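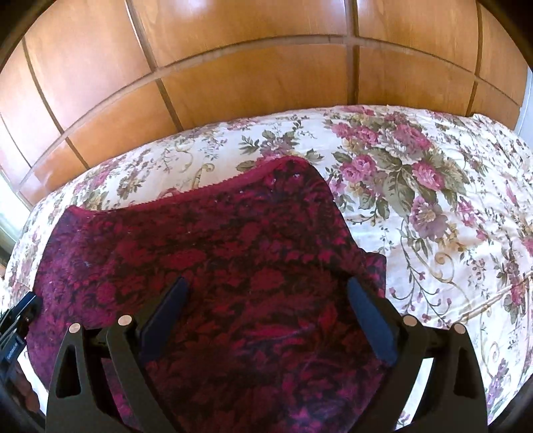 Wie viele Beispiele braucht ein lernendes System, bis es mit einer Decke umgehen kann? Mehr als 106, so viel wissen wir seit unserer ersten Runde. Inzwischen liegen 1594 Aufnahmen vor, und wir machen weiter.

## Lanovness sammelt Handgriffe aus echten Schlafzimmern

**Purken, im November.** Ich darf heute erzählen, woran wir bei Lanovness seit dem Frühjahr sitzen, und ich freue mich riesig darüber! Unser Projekt heißt Trumevel, und es geht um Textilien: Decken greifen, anheben, falten, wieder ablegen. Klingt nach Hausarbeit (ist es auch), für einen Roboter ist es aber eine ziemlich harte Nuss.

Wir nehmen die Beispiele von Hand auf. Eine Person führt den Greifer, die Kamera sitzt direkt daran, und jeder Griff wird als eigene Aufnahme gespeichert. Geübt wird in bewohnten Wohnungen, mit geblümten Tagesdecken, Fleece und allem, was sonst auf dem Bett liegt. Im Labor hatten wir vorher nur einfarbige Tücher, und damit kam das Modell bei gemusterten Stoffen schnell durcheinander.

Vier Haushalte in Purken machen bisher mit, dazu kommen drei in Tanasarn. Dort starten wir nach dem Jahreswechsel und nehmen uns dann auch Kissenbezüge vor – auf die bin ich besonders gespannt, die Ecken haben es in sich.

Misslungene Griffe behalten wir übrigens auch. Sie werden gekennzeichnet und fließen ins Training ein, genau wie die gelungenen.

Wer in Purken oder Tanasarn wohnt und uns einen Vormittag lang ans Bett lassen mag, meldet sich gern bei uns. Fragen aus den Redaktionen beantwortet die Pressestelle von Lanovness, am besten vor 15 Uhr.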